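I will say it to anyone who sits still long enough: a soldering bench should be blue! Mine was bare pine for 15 years, and I lost more snipped leads in that grain than I care to admit. Then Lleucu Morris at Naswood talked me into a plain blue surface, and within an evening I was a convert.

Color does half the looking for you. A thin yellow-green wire on brown wood is a guess, but on blue it sings — you reach straight for it. White boards pop too, and so do little red dots.

My friends at Chou prefer gray, very tasteful, and they spend a good part of every evening patting the table for things. I'd also keep the surface mostly bare. One iron with a decent grip, one board, one length of wire, and everything else goes in the drawer until you want it. Almost 30 jobs in, I still grin when I sit down to it.

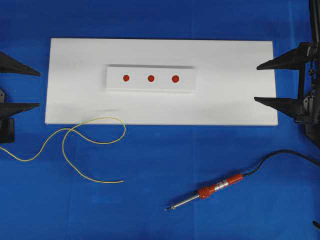
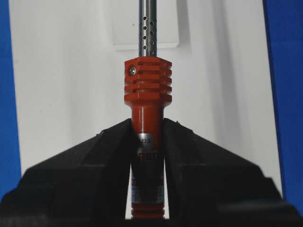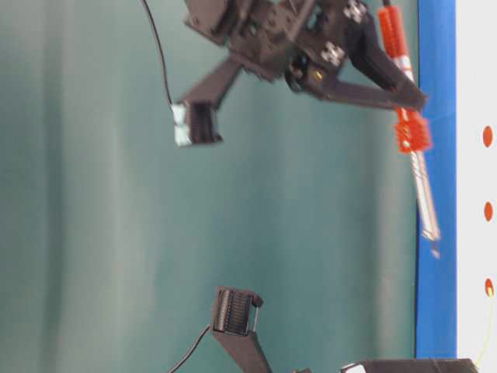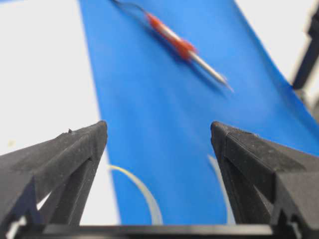

First picture: white board and thin wire on the blue. Second: the red soldering iron, tip up.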